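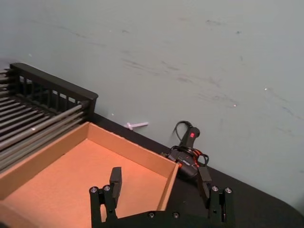 *Fig. 1. The open cardboard tray on the bench, next to the black rack.*

**Sorting Bench Report – Trilleck Workshop, 9/19/18**

Our assignment was to test the Plelia layout, which says a shared bench stays tidy if it has one rack and one open tray. I doubted it from the start. A tray with low walls and no lid is an invitation to dump things.
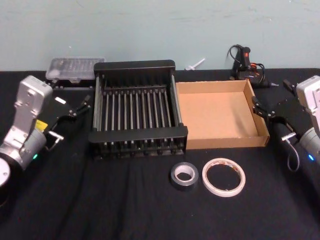

*Photo: Rana project group*

We logged 81 put-away tasks over nine sessions. The handout claims small parts "find their place." Ours didn't. Tape was the worst, as neither the rack nor the tray was clearly meant for it.

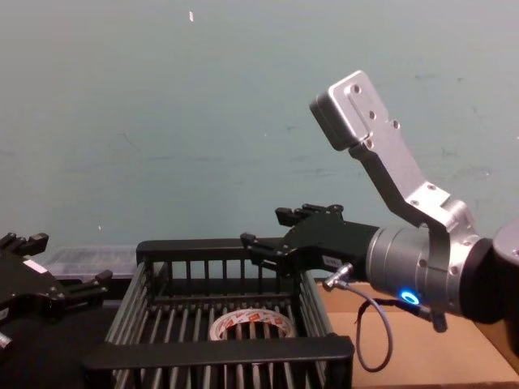 So we wrote a rule for tape, then argued about the rule. Vemidex, the other layout, uses labels – I'm not convinced those help either. Nine sessions is a thin basis for any claim.

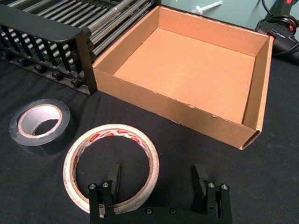
One reader of our draft objected that the tray was never the problem, and that we should have tested it with a lid before blaming the layout. We have put that on the list for the second round.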